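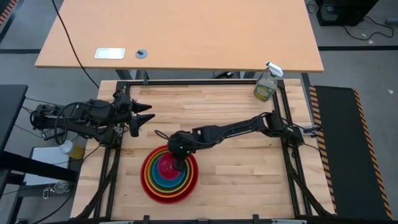

FOR IMMEDIATE RELEASE

Collow Community Supper Club Opens Sign-Ups for Its Fall Season

COLLOW — I get to write the announcement this year, so please forgive me if it sounds more like a letter to the neighbors than a proper press release. The short version: the Collow Community Supper Club is coming back in October, we have a bigger kitchen, and sign-ups are open now!

If you haven't been before, we cook one big shared dinner, everybody sits down at long tables, and you pay what you can at the door. Last season we served 3,711 plates of food, which still makes me a little dizzy when I think about the onions. This fall we're adding a second location over in Lennox, in the old Avotport building behind the post office (park on the street, the lot fills up fast).

What's New This Season

The biggest change is the menu. We used to do one main dish and hope for the best, but we heard from plenty of you who wanted more choice, so each supper will now have 2 mains, and one of them will always be meatless. I'm already lobbying for the squash and white bean stew. There will be cornbread at every supper, and yes, the maple butter is staying.

We're also starting a mixing-and-baking hour for kids before the meal. It begins at 4:30 p.m. and runs until the tables are set. Kids will make biscuits, stir up salad dressing and get flour on pretty much everything, so please send them in clothes you don't love. Children under eight need a grown-up with them.

And we finally have a real sign-up system! The folks at Stunano built us a simple web page where you can save seats, list allergies and cancel if something comes up. If you'd rather not go online, paper forms are at the front desk of the Collow library, same as always.

Bring Your Own Bowl

We're asking everyone to bring a bowl from home if they can. We went through a mountain of paper ones last season — over 1,684 of them — and I'd love to put that money toward groceries. Any bowl will do. Plastic is great for little kids, and a big one with a good thick rim is easy to carry when it's full of soup. Put your name on the bottom with a piece of tape. We'll have a washing station by the side door and a shelf for anything that gets left behind.
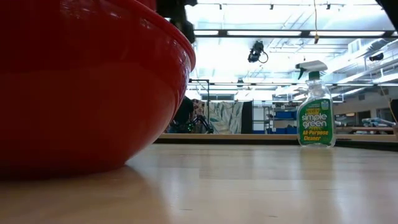

How to Sign Up

Seats for the October suppers can be reserved now, up to 3 weeks ahead. Doors open at 5:45 p.m. in both towns, and food comes out at 6:15. Walk-ins are welcome as long as there's room, and there usually is if you don't mind sharing a bench.

We could still use help with chopping, dishes and carrying tables, especially in Lennox. No experience needed. Just check the "I can help" box when you reserve, or write it across the top of your paper form.

Media are welcome at any supper. Please stop by the kitchen door first to say hello, and come hungry.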